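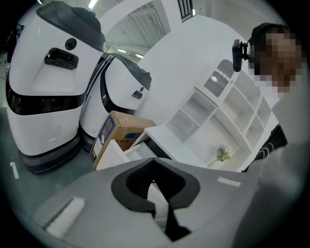 Cirnach is a method for teaching robots to open, fill and close drawers from recordings made with a hand-held gripper. It was developed at the Plultlow laboratory and is named after the laboratory's first set of recordings. The method is used mainly for storage furniture in offices and homes, where handles, drawer depths and the force needed to pull them differ from one unit to the next.

Background

Earlier work on drawer opening relied on teleoperation, in which an operator drives a robot arm from a distance while its joint positions are saved. The results were usable but slow to gather, and each new room meant moving the arm and setting it up again. A hand-held gripper carries its own camera and can be taken anywhere a person can walk. The drawback is that a person's arm reaches places and angles that a robot arm can't, so part of what is recorded cannot be played back on a machine.

Cirnach deals with this second problem. It sorts the recorded motions by whether a given arm could follow them, and it fills the gaps in those that fail.

Method

Each recording covers one task from approach to release. The operator holds the gripper, walks up to the unit and carries out the task at normal speed. The gripper's path is worked out afterward from the video and from a motion sensor in the handle.

The path is then checked against a model of the target arm. Sections the arm can follow are kept as they are. Where a section falls outside its reach, the software shifts the position of the robot's base and tries again, up to 90 times. If no base position works, the section is cut and the two ends are joined by a planned motion, provided the gripper is empty at that point. Recordings in which the gripper is holding something during the cut section are discarded.

The remaining recordings are used to train a policy, a program that takes in the current camera view and puts out the next short stretch of movement. The policy predicts gripper width along with position. It has no map of the room and no list of furniture types.

Recordings

The main set, called Ban, holds 3000 recordings. They were made in workrooms, hallways and kitchens, with the usual contents of those rooms left where they were. The laboratory's guidelines ask operators not to tidy up beforehand. A smaller set made in cleared rooms gave a policy that worked well in the cleared rooms and poorly elsewhere, often reaching for the edge of a countertop in place of the drawer front.

After filtering for the laboratory's own arm, 1212 recordings in Ban were kept without any change to their paths. The rest were either repaired or dropped.

Results

The method was tested over 400 trials on furniture that did not appear in the recordings. The policy trained on filtered and repaired paths opened more drawers than one trained on the raw paths. The difference was largest for low drawers, where people tend to bend and twist the wrist in ways the arm could not copy. For drawers at waist height the two policies performed nearly the same.

Closing was easier than opening for every policy tested. Most failures in opening came from a grip placed too near the end of the handle, which caused the drawer to jam in its runners.

Limitations

Filtering has to be run again for each type of arm, and a set that suits one arm may lose much of its value on another with a shorter reach. The method does not measure pulling force directly. Heavy drawers and those with soft-close runners are therefore handled less reliably, and locked drawers are not recognized at all.

Related work

Tenivix, a later project at the same laboratory, applies the filtering step while the recording is being made. A tone in the operator's headphones sounds when the gripper moves outside the reach of the chosen arm. Fewer recordings are lost this way, but operators work more slowly and need practice before their motions look natural again.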